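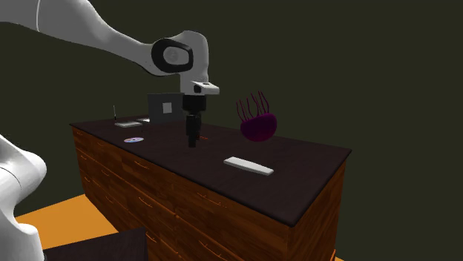
ナムリ地区リユース家具の会(Nimri Furniture Reuse Club) 活動だより

秋の家具交換会、申込みの受付を始めました

掲載日:2024/7/5

ナムリ地区リユース家具の会は、今年の家具交換会を9月にブルクゲート会館で行います。今回の会場は1階の大ホールと、となりの小さい部屋の2か所です。昨年は大ホールだけを使いましたので、午後になると通路がとても狭くなり、大きい家具を外に出すのに時間がかかりました。今年は椅子や小さい棚を小部屋に置き、たんす、机、食器棚を大ホールに置く予定です。

昨年の交換会には189点の家具が出され、そのうち新しい持ち主が決まらなかったものは22点でした。残った家具は、出した方に持ち帰っていただきました。今年は出品の上限を200点にします。上限になりましたら、受付の期間の中でも申込みを終わりにしますので、出したい家具がある方は早めにご連絡ください。

出品できるのは、家庭で使っていた木の家具、金属の家具、布を張った椅子です。マットレス、ガラスの扉が割れている棚、電気の部品が付いている家具は受け取ることができません。引き出しが動きにくい、取っ手が一つ足りない、というくらいの傷みでしたら問題ありません。ただし、申込書の「状態」の欄に必ず書いてください。昨年は、この欄が空白の申込書が多く、受付の係が一人ずつ電話で聞くことになりました。

家具の大きさは、幅、奥行き、高さの順に、センチメートルで書いてください。引き取る方は、自分の家の玄関や階段を通るかどうかをこの数字で考えます。足や取っ手が出ている家具は、その部分も入れて測ってください。分解できる家具の場合は、分解した後の一番長い部分の長さも書いていただけると助かります。

申込書はブルクゲート会館の窓口と、フレン図書館の入口の棚に置いてあります。郵送でも受け付けますが、電子メールでの申込みは今年はまだできません。準備をしていましたが、間に合いませんでした。申し訳ありません。

会の代表のジーン・リンゼイは、次のように話しています。「私たちの会は19年前に、引っ越しで困っている人の食器棚を一つ預かったことから始まりました。私はこの町に外国から来て、最初の冬は床に座って食事をしました。そのとき近所の方がくださった机を、今も台所で使っています。古い家具を見に来るだけの方も歓迎です。お茶も用意します。」

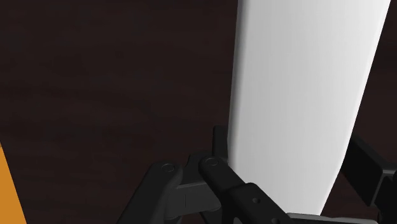

質問:家具を出さない人も、家具をもらうことができますか。

回答:もらうことができます。会場の入口で名前と住所を書き、番号札を受け取ってください。一つの家具に二人以上の希望があるときは、くじで決めます。

当日の流れについてもお知らせします。家具の搬入は朝8時から10時まで、一般の方の入場は10時半からです。希望の家具には、番号札の半分を切って付けてください。くじは午後1時に大ホールの前で行います。当たった方は午後4時までに家具を運び出してください。時間までに運び出しがない場合は、次の希望の方に連絡します。

運搬の車は各自で用意をお願いします。会館の台車は3台ありますが、予約はできません。使い終わったら、すぐに入口へ戻してください。会館の裏の駐車場は搬入と搬出だけに使い、見学の方は川側の駐車場をご利用ください。川側から会館までは歩いて5分ぐらいです。

また、午前中に小部屋で、家具の手入れの短い講習をします。内容は、引き出しの滑りをよくする方法と、古い油やワックスの落とし方です。費用は無料で、申込みもいりません。汚れてもよい服で来てください。前の年に人気があった椅子の布の張り替えは、道具が足りないため、今年は見本を見せるだけになります。

交換会の手伝いをしてくださる方も探しています。仕事は受付、家具の番号付け、会場の片付けなどです。重いものを持たない仕事もあります。手伝いの方には昼食を用意しますので、食べられないものがある方は、先に教えてください。

問い合わせは、ブルクゲート会館の窓口までお願いします。会の担当がいない時間もありますので、そのときは名前と電話番号を残してください。次の活動だよりでは、会場の地図と駐車場の案内をのせる予定です。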